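Spaghetti on a Green Plate

Luleo Kitchen Notes – Gallery

Plain spaghetti is one of my favourite things to put on a table. I love it before the sauce, before the cheese, when it's only yellow and shiny and all over the place. This page is a small gallery from our pasta portions work in September, and it's mostly about three things I could talk about all day: the noodles, the plate and the grey table they sit on.

The table first, as I'm very fond of it. We tried a white top and a pale wood one and the pasta looked washed out on both. Then we got this dark mottled grey, and suddenly every strand stood out!

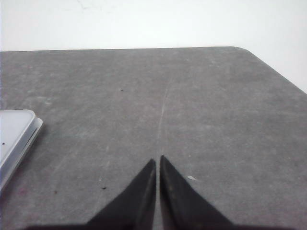 It came from Dornodham, a salvage yard with the best offcuts I've ever seen, and I carried it home on the bus with my arms going numb. It marks easily. A good wipe with a warm cloth is all it gets from me, and I've grown to like the blotches. They're a bit different wherever you look.

The wall behind is off-white, and I can't recommend that enough for food with a strong colour. We had a tiled wall for the soup gallery and it fought with everything. Plain paint lets a plate of pasta be the brightest thing around, which it ought to be.
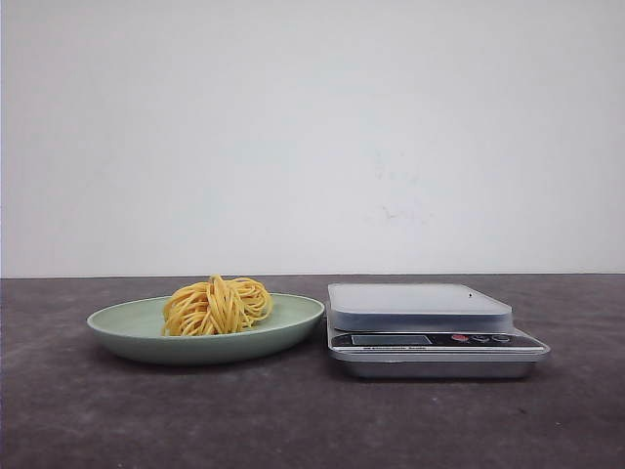 Yellow spaghetti in a tangled nest on the pale green plate.

I adore that green. The plate is from the Vovono range, a set I bought after looking at far too many white ones, and it does something lovely to yellow food. Scrambled egg looks wonderful on it, so does sweetcorn, and I once served lemon curd tart on it and got more compliments on the colours than on the pastry. It's shallow too, with only a gentle rim, so a small helping sits up proudly and doesn't vanish into a bowl.

Our usual weight for a light lunch is 100 grams of dry pasta, cooked in plenty of water with more salt than you'd think. For a hungry evening I'd go up a little, and for a side dish I'd halve it and add a heap of greens. Cooked pasta weighs a good deal more than dry, so do write down which one you mean – I've muddled the two and ended up with enough for the whole street.

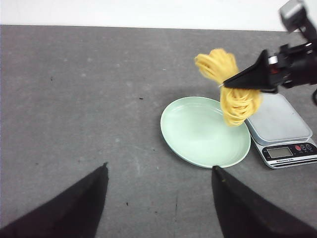
Lifting is where spaghetti gets its shape. Hold a clump up for a moment and the strands start to drape, and you can see which way they want to fall. Lower it slowly and it folds over itself into a nest. Drop it and you get a heap, which tastes just as good, of course! A spoonful of the cooking water keeps things moving if the strands have begun to stick. I leave oil out until the end, though my friends at the Annamalai supper club swear by it and their noodles are gorgeous. 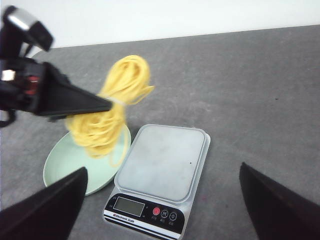
NOODLES IN THE AIR

My favourite part of the whole gallery. Coils, waves, a few stray strands flaring out at the top and one long loop hanging below the others, with the plate underneath. I could look at those curls for ages. If you're trying this at home, pick a long pasta and don't snap it to fit the pan, just let the ends soften and push it down after a minute.

The soup gallery is still up, and rice is next.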